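Cleaning plastic crates with many small holes, what is your method?
Forum: Storage and Laundry

Plekix
Hello all. I help in a small shop and we have 13 black plastic baskets, the kind with slots in the walls and a grid in the bottom. They are standing in the back room since December and the dust became gray and sticky. Must I really wash every one with water? We have only a small sink and the basket does not fit in it.

Anozie
I have the same type and I never wash them. I take a cotton cloth, a little damp, and wipe first the inside of the long walls, then the corners, then the floor. I hold the basket by the short side and work standing up, so the crumbs fall through the holes and I sweep them after.
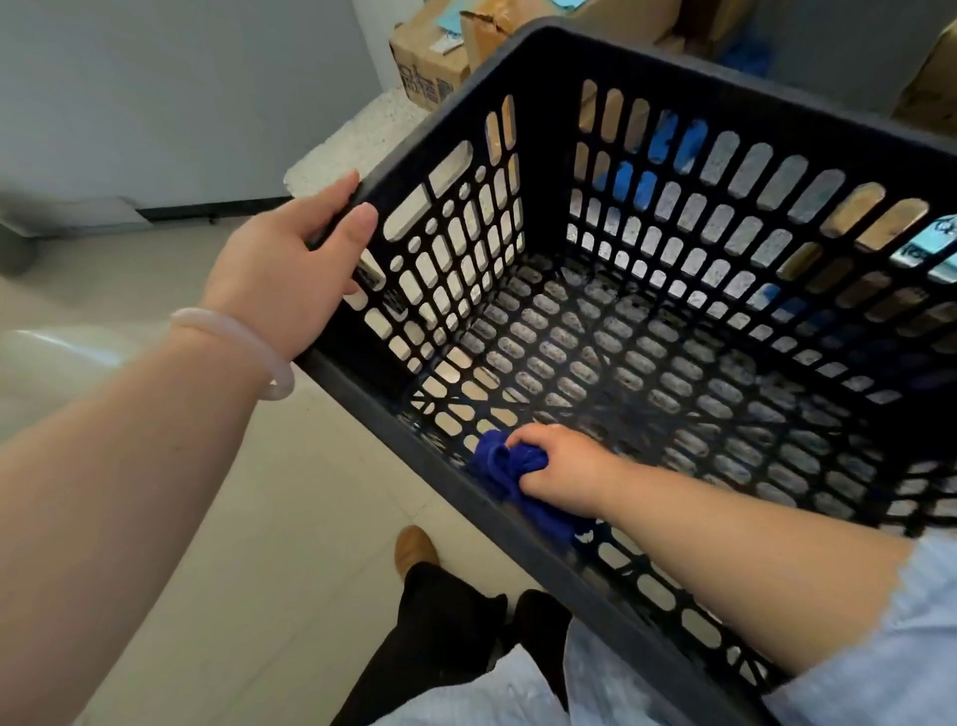

The cloth should be thick, because a thin one catches on the edges of the slots and makes you angry. Fold it again when one side is dirty. One basket takes me 4 minutes, and the gray smudges in the bottom I must rub two times.

Livside
I don't agree with the cloth. You clean the flat parts and the dust stays inside the holes. I put mine in the shower with dish soap and use an old vegetable brush. After that they dry upside down until evening.

Anozie
For food I would do the same as you, Livside. But for folded towels I think it is too much water and too much work.

Plekix
We keep only towels and packed socks in them, so I will try the cloth first. Does anybody know if vinegar makes black plastic dull?

Fundico
I used it on almost 80 crates in my old job and did not see a difference. The scratches stay, of course. Please mix it with water, half and half, and open the window.

Livside
Still the brush for the corners, please!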